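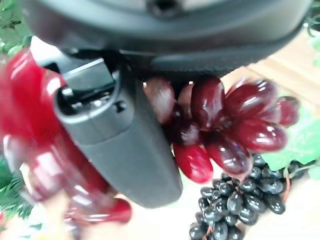 Stosura artificial grapes, assorted bunches - review

Reviewed 21/04/2025

Stosura sells its artificial grapes by the bunch or as an assortment. I bought the assortment from Modton for a harvest table display and have since handled it enough to comment on construction as well as looks. A pine crate from Ragnarsson was bought separately and is covered at the end.

Color

The dark red is the best of the set. The berries are elongated and the shade varies from one to the next, with a brownish mauve here and a brighter crimson there, so the bunch does not look like it came out of one bucket of dye. The blue-black berries are smaller and very dark. Under weak light they lose detail and read as a single mass, so I would put them at the front of an arrangement. The green is pale and the easiest of the colors to place.

Finish

The red berries are glossy plastic. Under overhead lighting each one throws a hard white highlight, and at close range that is what gives them away. Real grapes have a dull bloom on the skin and these have none. A light coat of matte spray fixes it, but test one berry first - my first can went tacky and took two days to settle.

Construction

The heaviest bunch came to 184 g on a kitchen scale. Berries push onto short stems and are not glued. I pulled 5 off by hand without much force, and all of them went back on. For a display that gets packed and unpacked this is acceptable. For a store counter where people will touch the fruit, I would add a drop of glue to each stem.

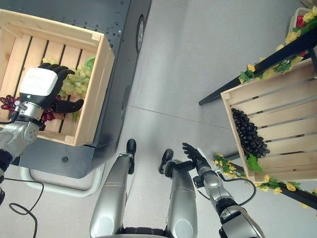

Green grapes with leaf, and a red-purple bunch, in the pine crate.

The crate

Pale, unfinished pine slats with narrow gaps between them. The gaps are too small for a loose berry to drop through. Mine needed light sanding along the top edge. Bare pine suits the green and red-purple bunches well. It also marks easily, so seal it if it will be handled.

Cost

The assortment was 40 dollars at Modton. Flandmont has a comparable set for less, but the berries in the one I owned were all the same shade and the leaves frayed within a season.

Verdict

Good color, excessive gloss, adequate stems. Recommended for display at arm's length or farther. I will be ordering more of the dark red in May.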